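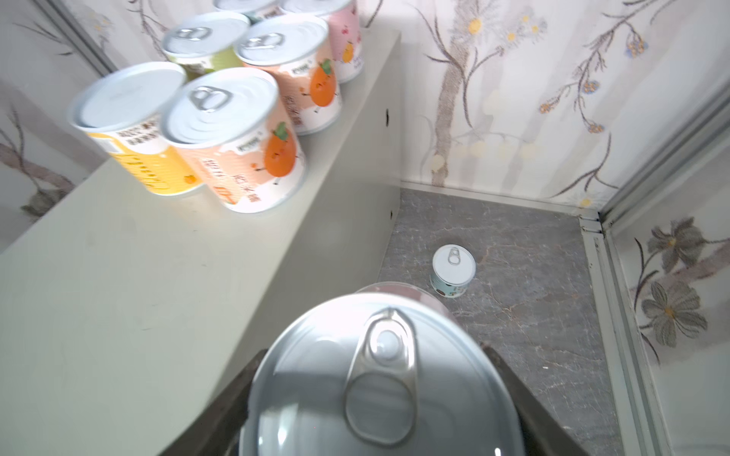 By Hậu Từ | Nov 30, 2021 | Filed under: Reviews, Stats software

Stirley Match Log, desktop version, reviewed

Match Log is a program for recording football results and turning them into tables. It is made by Stirley, a small firm that also sells a fixture planner. I keep the records for an amateur league of 12 clubs and have used it since the start of September, alongside the spreadsheet it was meant to replace.

Setting up

Installation took a few minutes on an old laptop. The program asks for a league name, the number of points for a win and a draw, and the order in which ties are broken. Goal difference, goals scored and head-to-head can be placed in any order. Head-to-head can be set to two clubs only or to any number of clubs level on points, and the second setting gave the same results as my own working in every case I tried.

Old seasons can be brought in from a CSV file. I loaded 19 of them. The import tool expects one row per match and stops at the first row it cannot read, giving the row number but no reason. Most of my failures came from club names with a trailing space. A club that changes its name is treated as a new club until the two are joined by hand under Clubs > Merge. Usby Rovers, who played as Usby Works until they moved ground, needed this. The merge cannot be undone, so make a copy of the file first.

Entering matches

The entry screen is the best part. Date, clubs, score, scorers and cards can all be typed without touching the mouse, and player names complete after three letters. A full match with both line-ups takes me under five minutes from the referee's sheet. Own goals are stored against the player but left out of his total, as they should be. Abandoned matches have their own status and can be counted, ignored or replayed.

Awarded results are handled less well. If a match is given as 3–0 after the event, the program overwrites the score on the day and the scorers vanish with it. I want both kept. At present I put the original score in the notes field, where it cannot be searched.

Records and tables

The records page lists the longest winning run, longest unbeaten run, biggest win, most goals in a season and so on. Runs can be carried over from one season to the next or cut at the season's end. The default is to cut them, and the setting is hidden under Display. With it changed, Ornness Athletic's unbeaten run came out one match longer than in our printed handbook. The handbook was wrong.

Tables can be rebuilt for any date, with home and away split. Across the full set this takes some 6 seconds on my machine. Top scorer lists do not separate players who share a name unless a date of birth is entered – a nuisance with older seasons, where we have none.

Export is to CSV and PDF. The PDF table uses a narrow typeface that prints badly at small sizes, and it cannot be changed.

Compared with Takeda

I used Takeda for one season before this. It draws better charts and has a phone app, but it allows only one tie-break order for all seasons in a file. Our rules have changed twice, and Match Log stores them season by season.

Good: fast entry, flexible tie-breaks, correct handling of runs.
Bad: awarded results, import messages, PDF typeface.
Score: 4 out of 5

Tested on version 2.6. The licence was paid for by the league.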